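Laundry week, a thread on the software side. I've been wanting to write this one up for ages! 1/

2/ Perception first. We moved grasp proposals from the head camera to the wrist camera once the gripper gets close to the table. Mesh baskets are brutal for depth – all those little holes – and soft gray cloth right beside the rim makes segmentation want to merge the two. 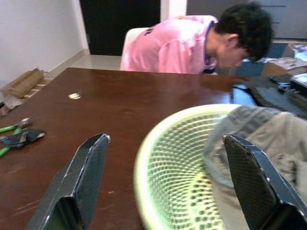 ## Planning

3/ Hangers! I love hangers. A hanger and a shirt are one problem, so the planner treats both arms as a single chain with the cloth as a floppy constraint in between. Sarita Prajapati rewrote the sampler in May and it now spits out 50 candidate paths where the old one gave up and sulked.

4/ The trick that helped most was dumb: score a path by how much of the hanger stays visible to the head camera. If the hook is hidden, we pay a penalty.
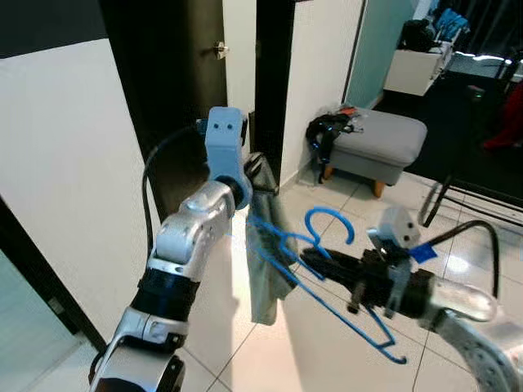
5/ Control runs at 100 Hz with a compliance term on each wrist. Too stiff and the arms fight each other through the plastic, too soft and the collar wanders off. Arben Jurić has been tuning this with me and we still disagree (cheerfully) on the damping.

6/ Tooling: our log viewer, Panasiuk, finally scrubs all camera streams on one timeline. I went through 462 clips with it and found a clock offset I'd been blaming on the planner. Sorry, planner.

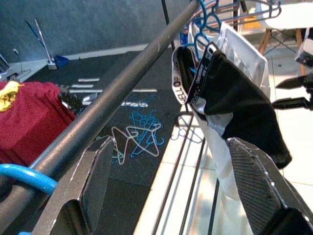 *Wrist view at the drying rack, boxer briefs on a blue hanger.*

7/ Next up is telling the rail apart from the hanger hooks when everything overlaps. If you've got a thin-object segmentation trick you like, send it over, I'll try anything!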